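Prindden hand-held gripper kit – worth it for a small laundry project?

Posted in: Automation and Robotics > Kits and Hardware

Myfanwy Jenkins
I'm pricing a hand-held gripper kit so we can record shirt folding by hand and train an arm on it afterward. The Prindden pair is $1,811 with two grippers, a camera mount for each and a year of the recording software. Lanar has a similar pair for $1,275 but the software is extra and I can't find the price without talking to sales. We'd be doing polos and T-shirts only, on an ordinary office table. Has anyone used the Prindden set on cloth? I mainly want to know how the fingers do with thin hems, and if the wide lens sees enough of the table. Budget is $2,000 all in.

Howells
We've had the Prindden set since October. Short version: buy it if the software matters to you. Soft fingers are fine on knit cotton. They're less good on anything slick, and ours picked up two layers when I wanted one until I learned to come in lower. Plan on replacement finger pads. Ours needed new ones after 600 folds.

Things I'd check before you order:

Finger shape. Get the tapered ones. The blunt ones push the hem away from you.

Cables. They get underfoot. Run them off one side of the table and tape them down.

View. The lens is very wide, so you get the whole shirt and whatever is past the table too. At the start of a fold, with the sleeves already in and the fingers open at the hem, it covers this much: 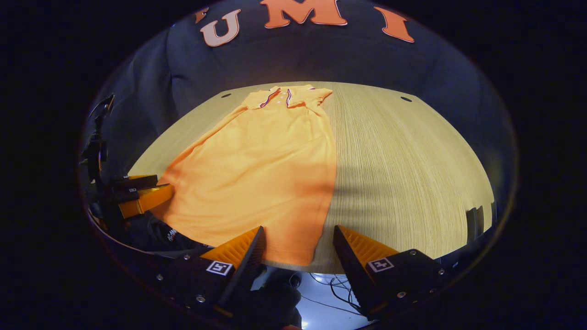
Markers. Each finger block has a square black-and-white marker on it. Keep them clean and don't let a sleeve lie over them – the software uses them to work out how far the fingers are open, and it drops the take if it loses one for too long.

Hope that helps. The manual is thin but support did answer my emails.

Forero
Lanar is cheaper. Haven't tried it on shirts, only on boxes, and it was OK. Ask them for the software price in writing first.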